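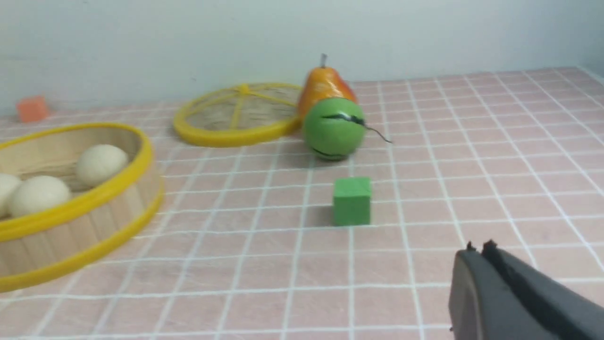 Setting Up a Play Food Steamer Set on a Small Table

Last updated January 21, 2026

A steamer basket is a good first piece for a play kitchen. It has a base, a lid and something to put inside, and a three-year-old can work all of it without help. This page covers how to choose the pieces, how to lay them out, how to make extra buns from salt dough, and how to clean and store everything afterward.

What you need

A round steamer basket with a lid. Either a toy one or a small real one will do. Sets sold for play often have colored plastic rims, and these hold up better to being dropped than plain bamboo edges.
Buns to go inside. Three is enough to start.
Two or three pieces of toy fruit. A pear and a small watermelon give you two shapes and two colors that a child won't mix up.
A few plain blocks.
A low table with a wipeable top. Tile is fine. So is a tray on the floor.
A damp cloth and a dry towel.

You do not need a play stove. An upturned pot, or a spot on the table that everyone agrees is the stove, works as well.

Check the pieces first

Go over everything before the first use and again every month or so.

Run a finger along the basket walls, inside and out. If you feel a splinter, sand it down with 200 grit paper and wipe off the dust. Sanding with anything as coarse as 60 will tear up thin bamboo.

Press on the rim all the way around. If it lifts in one place, put a thin line of nontoxic wood glue under it and hold it with clothespins overnight.

Look at the mesh on the lid, if yours has one. Woven mesh frays where it meets the rim. Trim loose ends with nail scissors. If there is a hole big enough for a finger, replace the lid or cover the mesh from the inside with a circle of cotton cloth.

Pull gently on stems, tails, strings and leaves. Anything that comes off goes away until you can fix it. For children under three, leave out small balls and small blocks completely, and cut off any strings.

Laying out the table

Start with the basket. Put it on the side of the child's stronger hand, or on the left if you don't know yet. Leave room between the basket and the edge of the table, as baskets get bumped with elbows.

Lay the lid flat behind or beside the basket with the top facing up. Do not start with the lid on. A child who can see the buns will usually go straight to them, and a closed basket tends to get ignored for the first few minutes.

Put the buns in the basket with a little space between them. Real buns swell as they steam and need that room, so this is a habit worth showing early.

Fruit goes in the middle of the table, a hand's width from the lid. Round pieces roll. If your table is not level, set them on a folded washcloth or up against something heavier.

Blocks go at the back. They can be tofu, butter, sugar cubes, or whatever the meal calls for. Put out one or two and keep the rest in the bin.

Leave the front of the table bare. That is the work area, and it will fill up without any help from you.

Making extra buns

If your set came with only a few buns, salt dough makes good ones. This makes six to eight small buns.

2 cups all-purpose flour
1 cup table salt
3/4 cup water, plus a little more if needed

1. Mix the flour and salt in a large bowl.
2. Add the water slowly and stir until it comes together.
3. Knead on a floured counter for five minutes. The dough should be smooth and should not stick to your hands. Add flour a spoonful at a time if it does.
4. Divide the dough and roll each piece into a ball. Keep them under two inches across or they will crack as they dry.
5. Flatten the bottoms slightly so they sit still.
6. For a pleated top, pinch the dough into a small point and press lines down from it with the back of a knife. Plain round tops are sturdier.
7. Bake on a lined sheet at 200 degrees Fahrenheit for three to four hours. Turn them over halfway through.
8. Let them cool all the way, then leave them on a rack for two more days.

Finish with two coats of matte water-based sealer. I use the Sevine brand, but any sealer labeled safe for toys is fine. Gloss sealer makes them look like eggs.

Salt dough is very salty and is dangerous for dogs, even in small amounts. Keep the buns off the floor, and if you have a dog, sew felt buns instead. The felt pattern is on the Prutbridge page along with the dumplings.

Simple ways to play

Steaming. Buns in, lid on, count to 60, lid off. Younger children can count to ten.

Taking orders. One person asks for one, two or three buns. The other puts them on a plate. Switch after every order.

Under the lid. Put one thing on the table, cover it with the lid while the child looks away, and have them guess what it is. The pear will hold a lid up too high to hide it, so use something flat.

Sorting. Hot food in the basket, cold food on the table. There will be disagreements about the pear – let them stand.

Tongs. Once a child can move a bun by hand without squeezing it, offer short tongs with silicone tips. Felt buns are easier to grip than hard ones.

Cleaning

Wipe the table first so you have a clean place to set things down. On tile, go along the grout lines with an old toothbrush once a week. Dried play dough comes out more easily if you let a wet cloth sit on it for ten minutes.

Wipe plastic fruit and plastic rims with warm soapy water and dry them. Do not soak bamboo. Use a cloth that has been wrung out well, then stand the basket on its side until it is dry right through. A basket put away damp will get gray spots between the slats. White vinegar takes off light spots, but a basket with mold deep in the weave should be thrown out.

Salt dough buns get a dry cloth only.

Storage

Keep the whole set together. Buns go in the basket, lid on top, and a wide elastic band around both. Fruit and blocks go in a shallow bin on the same shelf. Deep bins don't work well, as small pieces sink and the child dumps out everything to find them.

If you put the set away for the summer and bring it back in September, check the glue and the mesh again before it goes on the table.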